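House rules for robot hands

I caught Shadi Harb at Clindby just as she was rewriting the bench rules, so naturally I asked to hear them all!
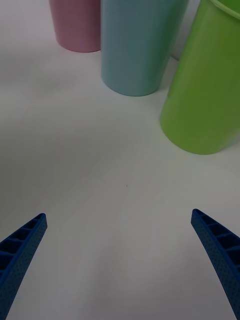 "Start slow," she told me. "New task, new object, whatever — you run it at low speed first, with a hand by the stop button." Her old rule sheet had 65 lines and people skipped most of it (I would have too). The new one fits on a page.

Her favourite? "Write down the failures as well. A log with only good runs is no use to me."

I asked who checks. "Freya Clegg reads every log in April," she said, "and she does send them back."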